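4. Laying out the play kitchen table

The Wuvo leaflet says any flat table will do. We doubt it. A narrow one puts the plates in the way of the oven door, and the leaflet has nothing to say on that point.

4.1 Wipe the tabletop and let it dry.

4.2 Stand the toaster oven at one end, with its glass door toward the middle of the table. Leave the space in front of the door clear.

4.3 Put the large plate down next, near the back edge, and leave it empty. The small blue plate goes between it and the oven and can hold one piece of toy food. We use the strawberry.

4.4 Set the colander at the other end from the oven. The small green bowl goes below the large plate. The banana and other loose foods can lie straight on the table.
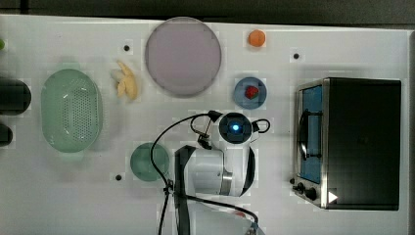 4.5 Check the reach. Sit at the front and try to touch every item without standing up. Anything you miss should come forward.

Note: Laur sells a printed mat that is supposed to make this quicker. Usha Bangera tried it at Rindevbridge in January and spent over 30 minutes getting it to lie flat. Skip it.

Caution: Keep the toy food out of the toaster oven whenever it is plugged in. "Heat safe" on a packet is a claim, and we would not test it.

4.6 At the end, put the foods away in the colander. For washing, see section 6.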